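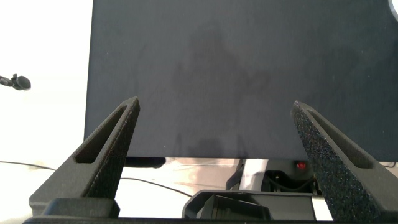

Marion Rennie replied that dark matte anything is a mistake and you spend your life wiping it. ok Marion. fair. but I like the charcoal and I'm keeping it

2/ cleaning day at the Studdale place. started with the big gray panel bc it's the biggest flat thing in there and it bugs me the most. faint streaks, blotchy patches, couple of tiny light specks. from the door you don't see any of it. up close, all of it

3/ what I use: two microfiber cloths, bowl of warm water, tiny drop of dish soap. one cloth damp, one dry. cheap stuff

4/ dry cloth FIRST. get the dust off. if you go in wet you're just pushing grit in circles and on matte you will see the circles forever. ask me how I know

5/ then damp - wring it out till you think it's too dry, then wring it again. straight passes top to bottom. no scrubbing. dry cloth right behind it

6/ no glass cleaner. no furniture polish either. tried the Lennox spray in Febuary on a test corner and got a shiny patch that took three goes to get rid of

7/ someone asked about magic erasers. no!! they're basically sandpaper. fine on a white wall, on dark matte you get a pale rub mark and that's it, you own that now

8/ specks - I leave them till the end, see what's still there once it's dry. fingernail through the cloth. if it doesn't budge I let it be, could be in the finish for all I know

9/ the blotches I'm less sure of. Alistair Gunn thinks it's hand grease, I think it's old soap from last time, too much soap. so plain water on the second round today and we'll see

10/ also do it with the lights off and a lamp from the side if you can. overhead light hides half of it and then the sun comes round at 3 and you feel stupid

11/ still to do: the edges, the floor under, the shelf I keep not looking at. need more cloths, these two are done for

12/ Marion again: white. should of gone white. muting this thread, going to get the vacum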